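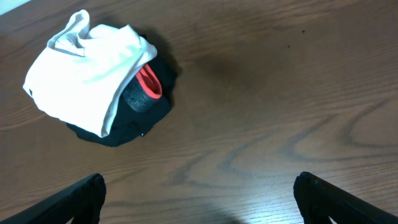
A small pile of clothes on the table, seen from a robot's wrist.

How Does a Robot Learn to Fold?

Folding a shirt is hard for a robot. A wooden block keeps its shape when you push it. Cloth does not. It bends, slides and bunches up, so the same shirt almost never looks the same twice.

The Ukeck project studies one way to teach this skill. A person steers the robot's arms through the whole job while a computer records every move and every camera view. One recording is called a demonstration. Ukeck collected 1,169 of them.

Next, a computer program called Ament studies the recordings. It looks for links between what the cameras saw and how the arms moved. Then it has to choose moves by itself.

Two arms help with a wide piece of cloth. Each one can hold a different part -- much as you use both hands on a bed sheet.
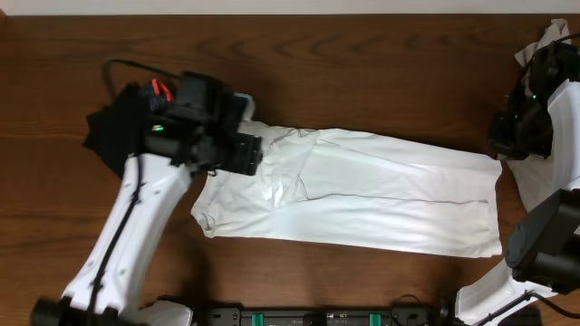 What Did the Test Show?

Ament was given 152 tries with clothes it had not met before. Each try could last up to six minutes. The most common mistake was picking up two layers of cloth when only one was wanted.

A camera near the gripper helps with this problem. It gets a close view of the cloth between the fingers, including folds and seams that are hard to see from higher up.
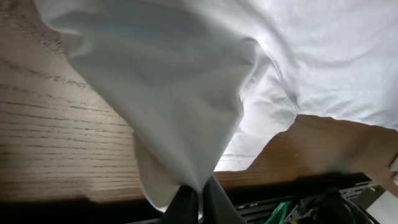

Page last changed: October

The team then added some 15 demonstrations that showed only how to fix a bad grip: open the fingers, back up, try again. Double grips became less common. Socks are still a problem, and the team is now working on those.

Words to know
Gripper: the part of a robot arm that holds things.
Demonstration: a recording of a job, used for teaching.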